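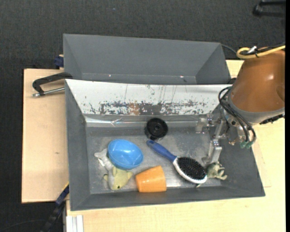
Quick one tonight, I have to be up at stupid o'clock and the suitcase is still open on the bed.

So. Learning Estonian. Month nine. People keep asking how it's going and I keep saying "fine" in English, which should tell you something.

The cases. Everyone warns you about the cases. Fourteen of them, yes, but the ones I was scared of are easy — you stick an ending on, done. Into the house, out of the house, onto the table. Love those. It's the first three that are killing me. Partitive especially. I can look at a word I've known since winter and have no clue what it does in the partitive. I just mumble the end of it and hope.

Vija Pärn (my teacher, two lessons a week, saint) can hear the mumbling. She makes me say it again, louder. Last week we spent most of an hour on one page about buying potatoes. I now know a lot about buying potatoes.

What's working, for anyone else at it:

Reading out loud. Anything. Cereal box, bus timetable, whatever. I felt like an idiot for a month and then my mouth sort of got used to the long vowels. Three lengths of vowel! I still can't hear the third one. I can say it by accident.

Paper cards. I had 300 on my phone and never opened the thing. Wrote the worst ones out by hand over a weekend and they stuck. Some of them anyway. No idea why handwriting does it, don't care.

Kids' radio. Slow, clear, lots of animals.

What isn't working: the grammar book. Bought it used, it's from the eighties I think, every example is about a factory or a collective farm. I can say the tractor driver is satisfied. Haven't needed it yet.

Also not working: Thierry Marty. Thierry started at the same time as me, we were going to be study partners, we were going to do a whole thing with a shared notebok. He's at the stage where he makes jokes. In Estonian. Vija laughs at them. I write down the joke to look up later and then I can't read what I wrote. He says it's because he grew up with two languages so a third is nothing. Fine. He still owes me half the potatoes chapter.

The plan is a long weekend in Tartu in December, no English allowed until dinner. Thierry booked the rooms so if we end up in Latvia you know who to blame. I've been practicing ordering soup. I can order soup very well. If they ask me a follow-up question I am finished.

Oh and somebody asked in the comments about verbs — the verbs are okay! No future tense, you just use the present and let people work it out. Best thing about the whole langauge. More on that when I'm back, plus the list of radio shows I keep promising.

Right. Socks. Charger. Cards.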